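Notebook – market data desk
January 1, 2026

Markets closed, so I used the quiet to go through the futures roll problem from last month. Writing it down before I forget which of the fixes went in and which are still sitting on my branch.

Background for whoever reads this later. The daily summary job (Sirby) builds a continuous price series for each contract by stitching the front month to the next one. When the roll happens, it takes the difference in settlement price between the two contracts and shifts the older history by that amount. This has worked fine for the equity index contracts for as long as I have been here. It does not work well for the commodities, and Khurram noticed it first in the copper series, where the one-day moves in the report did not match what he had on his own sheet.

Went through the copper roll by hand. The job picks the roll date from volume: first day the next contract trades more than the front. For copper the two contracts swapped places twice within a week. The job rolled forward, rolled back, then rolled forward again, and each time it applied a shift. Three shifts where there should have been one. The level of the old history is wrong after that, and anything computed as a percent of the level is wrong too.

Checked the rest of the list for the same pattern. 128 series in total. 12 have at least one double roll in the past year. Of those, 7 are metals or energy and the others are small bond contracts that barely trade. The stock index series are all clean.

Fix 1: once rolled, never roll back. Simple flag per contract. Done, tested on copper and heating oil, both now show a single shift.

Fix 2: require the next contract to lead on volume for two days in a row before rolling. Wajid prefers this one. I ran both together and the roll date moves one day later in most cases. Not a big difference in the output, but the March contracts will be the first real test and I would like both rules in place before then.

Tried open interest in place of volume as well. It gives cleaner switches but the numbers arrive a day late from Eravix, so the job would always be working with yesterday's picture. Left it out. Might be worth having as a check column next to the volume rule.

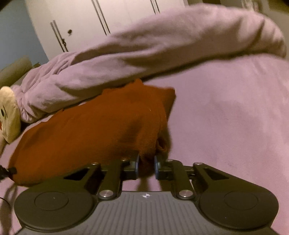
Gripper closed on the rust-orange cloth, on the bed.

Second thing, the overnight gap. The report compares the cash close to the futures price at 6 a.m. and prints the move as a percent. On days when the futures hit their overnight low early and then come back, the report shows the small number and the text line under it says "little changed," even if the range was wide. Khurram had a call from a client who had watched the whole overnight session and wanted to know what we were looking at. Fair question.

Added two columns: session low and session high, each against the cash close. The text line now reads off the range as well as the last price. If the range is more than three times the net move, it prints "off the lows" or "off the highs" depending on which side is further away. Ran it over December. It fired on 6 days and I agree with all of them when I look at the charts. The threshold of three is a guess and I have not tuned it. Will leave it alone until there is more to go on.

One odd case: a half session before a holiday, where the high and low came through as zero. The feed sends zeros for empty fields on short days. I now treat zero as missing for prices. Careful with this for the spread series, where zero is a perfectly good value. Those are excluded by type, see the list at the top of the config.

Bonds: the yield column in the report is still taken from the Awan file and the price column from our own feed, and they are stamped at different times. On a busy day yields and prices can both be shown as up. I have not touched this. Wajid says the Awan file can be sent at an earlier cut if we ask, so he will ask.

Rebuilt history for the 12 affected series went to the test area under Nulline. The live tables are unchanged. Before copying over I want Khurram to compare copper and natural gas against his sheet, those being the two he trusts most.

Open items
– Khurram: compare copper and gas, tell me if any day differs by more than a tick
– Wajid: earlier cut of the Awan file
– me: merge fix 2, write a test for the double swap, add open interest as a check column
– me: find out why the rebuild takes so long on the energy series – it reads the full contract list again for each date, I think
– old series stay backed up until after the March roll

The rebuild log is in the usual folder. Two warnings in it about missing settlement prices for one of the small bond contracts, both on days with no trades, so I let them through.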